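FOR RELEASE 9th June

Dirura opens its first bedding and cushion shop in Guthrie, with a free bed-making morning

Hello, and thank you for reading this far into your inbox! I run Dirura, a small business that sells cushions, pillows, sheets and throws, and after years of doing it all by mail I finally have a front door. The shop is in the old Findo building on the main street in Guthrie, which went up in 1938 and still has its original floor (it creaks, and I love it). It measures 890 square feet, and I have managed to fill pretty much every one of them with soft things.

To go with the opening I'm launching a range called Luma. It's my answer to the question I get more than any other, and it always comes in the same worried tone: "I bought a cushion I adore and now I have no idea what to put it with." I started Dirura in 2000 with a sewing machine and one table at the farmers market, and people were asking me that even then. 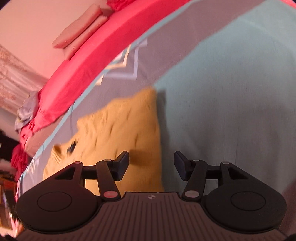 Reading time: 4 minutes

My own answer has always been to start with the color you're scared of. For a lot of folks that's mustard yellow. They pick it up, they squeeze it, they put it back and go home with gray. Well, a mustard knit next to pale teal is one of my favorite things in the world, and it gets along fine with a gray and white zigzag too, even with a big sweep of coral red right beside it. You don't have to match a thing. You just need one quiet color somewhere so your eyes can have a sit-down.

Luma has 32 pieces, and they're sold singly. I don't do sets. I know sets are easier to sell, and I've been told so by plenty of people who are better at business than me, but I've never once met a person who loved everything in the bag. You end up with two pillow covers on the bed and the rest at the back of a closet until the next move. So pick one, take it home, live with it, and come back if you want another!

The colors are mustard, coral, two pinks, a pale blue, a gray and a lavender that I fought with my dyer over for most of last November. (She wanted it bluer. We met in the middle and she was mostly right.) There are chunky knits, plain cottons, and some ruffled edges for those of us who like a bit of fuss. Ruffles went out of style for a while and I kept making them anyway, so I'm feeling pretty pleased with myself now that customers are asking for them again.

Now, the bed-making morning. It's free, it runs from ten until noon on opening day, and there'll be coffee. I'll have a bed set up in the middle of the shop and a big heap of cushions, and we'll take turns arranging them. Bring a pillow or a blanket from home if you've got one that's giving you trouble. Bring a photo of your bedroom if you don't feel like carrying a comforter down the street.

I lay a bed from the back to the front. 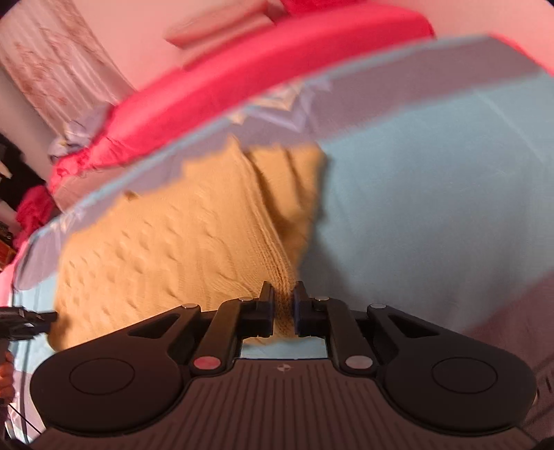

Long bolsters go against the wall, sleeping pillows in front of those, and the knitted cushion goes last of all, in the spot where your hand would land if you flopped down with a book. Give it a good tug at the corners before you let go of it. I'm not a karate-chopper, though I won't stop you. And if you've got kids or a dog, two cushions is plenty, because you'll be picking them up off the floor every single evening.

We'll talk about washing as well. Knitted covers like cool water, a gentle cycle and a flat place to dry. Please don't hang them from a clothesline, they grow! Turn them inside out first, and close the zipper so it can't chew on anything. Ruffles are happiest if you smooth them with your fingers while they're still damp, and then you can leave the iron in the cupboard.

If you've bought from me by mail before, nothing changes. Orders still go out the same way, the mending service is still running, and I still put a scrap of matching yarn in with every knitted cover for fixing snags. The only difference is that you can now come in and squeeze things first.

Reporters and bloggers are very welcome at the opening, and so are your moms. I'm happy to talk about color, small-town shopkeeping, old floors or the lavender argument. Come a little early if you want a quiet chat, as I expect to be up to my elbows in pillows by half past ten.

About Dirura
Dirura makes and sells cushions, pillows and bed linens from Guthrie. The Luma range is available in the shop and by mail order from opening day.

Press contact: ask for the owner at the Dirura shop, Findo building, Guthrie. Samples can be lent out for photo shoots, and I do ask for them back.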